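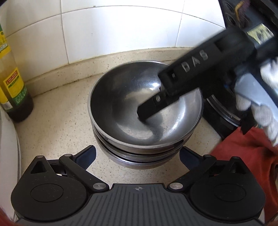
Novas regras para a recolha de demonstrações com pinças manuais em cozinhas

18/03/2019

Entrou em vigor a segunda versão da norma interna que regula a recolha de demonstrações com pinças de mão em espaços domésticos. O documento foi preparado pelo grupo de boas práticas do programa Hulia, sob a coordenação de Nasrin Dehghan, e aplica-se a todas as equipas que trabalham em cozinhas, copas e lavandarias, quer nas instalações próprias, quer em casas cedidas por terceiros. A versão anterior deixa de poder ser invocada em relatórios de sessão.

A revisão resulta da análise de 131 sessões realizadas pelas equipas de Uver e Zolen. Em 62 delas foram encontradas falhas de registo que obrigaram a repetir, no todo ou em parte, o trabalho de anotação. Os casos mais frequentes diziam respeito a loiça empilhada, a objetos que mudaram de lugar entre dois episódios sem que a mudança ficasse escrita e a pessoas que operavam uma segunda ferramenta na mesma bancada sem constarem da ficha.

Preparação da bancada

A norma não exige que a bancada seja esvaziada. As cozinhas devem ser trabalhadas tal como são utilizadas, com os eletrodomésticos, as garrafas e os recipientes que nelas se encontrem habitualmente. Exige-se, porém, que o responsável da sessão preencha a ficha de bancada antes do primeiro episódio e que a volte a verificar sempre que um objeto seja retirado ou acrescentado. Sujidade, manchas e juntas escurecidas não se corrigem durante a sessão. Se a limpeza for necessária por motivos de higiene, faz-se antes da abertura da ficha ou depois do seu encerramento.

Os recipientes com líquidos que não façam parte da tarefa podem permanecer na bancada desde que estejam fechados e afastados do percurso da pinça. Produtos de limpeza concentrados e objetos cortantes são retirados em todos os casos.

Loiça metálica e objetos encaixados

O capítulo que mais alterações sofreu é o das superfícies polidas. As taças de aço inoxidável refletem a iluminação do teto, as luvas do operador e a própria ferramenta, e esses reflexos deslocam-se com cada movimento. A norma passa a classificá-las como objetos de categoria B, o que implica a realização de pelo menos 10 episódios válidos por cada disposição, com a mesma iluminação do princípio ao fim.

Quando as taças se encontrem encaixadas umas nas outras, a ficha deve indicar o número de peças da pilha e o alvo da tarefa: a peça superior, uma peça intermédia ou o conjunto. A designação genérica «taças» deixa de ser aceite. Se, ao levantar a peça superior, a seguinte vier agarrada, o episódio é conservado e assinalado com o código próprio. A equipa não deve apagá-lo nem repeti-lo com o mesmo número.

A aproximação inicia-se com os dedos da pinça abertos e o corpo da ferramenta alinhado com a pilha. O operador não deve usar a borda da bancada nem o rebordo junto à parede como apoio para os dedos, prática que foi observada em várias sessões e que produz trajetórias sem utilidade para o treino.

Duas ferramentas na mesma bancada

Passa a ser obrigatório identificar na ficha todas as pessoas cujas mãos possam entrar no campo de trabalho, ainda que apenas por alguns segundos. Nos episódios a duas ferramentas, cada operador tem um posto atribuído e mantém-no até ao fim da série. A troca de postos abre uma série nova.

Não é permitido introduzir uma segunda ferramenta num recipiente enquanto os dedos da pinça se estiverem a fechar sobre ele. A regra vale também para hastes, pontas de contacto e utensílios de cozinha. O operador que tenha a ferramenta dentro do recipiente anuncia a saída em voz alta, e só então a preensão pode começar. Igor Pietrzak, responsável pela segurança das sessões, recorda que as duas ocorrências comunicadas no último semestre tiveram origem na omissão deste anúncio – em nenhuma delas houve ferimentos, mas numa ficou danificado um dos dedos articulados.

Vestuário, luvas e cabos

As luvas de trabalho de malha continuam a ser admitidas, desde que justas ao punho e sem fios soltos. Na mesma série, o operador não pode alternar entre mão enluvada e mão descoberta. As mangas devem ficar presas acima do pulso ou recolhidas sob um punho. Não há restrições quanto à cor da roupa, mas esta deve constar da ficha se as mangas forem visíveis durante a tarefa.

Cabos, cordões e correias das ferramentas são fixados antes da calibração. Junto de placas de aquecimento, lava-loiças e eletrodomésticos ligados à corrente, a fixação é confirmada por uma segunda pessoa.

Verificação da ferramenta

No início de cada período de trabalho, o operador confirma o aperto dos eixos de articulação, o estado das almofadas dos dedos e a abertura completa da pinça. A inspeção aprofundada passa a ser feita a cada 200 episódios, e o respetivo registo acompanha a ferramenta quando esta for transferida entre equipas. As etiquetas de identificação que se tenham tornado ilegíveis são substituídas antes da sessão seguinte.

Privacidade nas casas cedidas

O consentimento do residente é recolhido por escrito e abrange as divisões concretas em que se vai trabalhar. Correspondência, fotografias de família, receitas médicas e ecrãs ligados são retirados ou tapados pelo próprio residente, ou por quem este indicar. Os rótulos de produtos alimentares e domésticos podem ficar à vista.

O residente pode pedir a eliminação dos registos da sua casa dentro do prazo fixado no formulário. O pedido é dirigido a Saeed Asadi, que confirma a eliminação também junto do arquivo Jafarzadeh, onde se encontram as cópias de segurança.

Período de adaptação

As equipas que tenham séries em curso podem concluí-las segundo a versão anterior, indicando esse facto no cabeçalho da ficha. As séries novas seguem já o texto revisto. As sessões de esclarecimento serão conduzidas por Kianoush Moradi e duram cerca de duas horas, com uma parte prática de preenchimento de fichas e de trabalho com loiça empilhada. A participação é obrigatória para responsáveis de sessão e recomendada aos restantes operadores.

O grupo de boas práticas volta a reunir em setembro para apreciar os comentários recebidos. As propostas de alteração devem mencionar o número do artigo, a redação sugerida e, sempre que possível, o código dos episódios que as justificam. Kourosh Naseri recebe as propostas na secretaria do programa e fornece, a pedido, os novos modelos de ficha em papel.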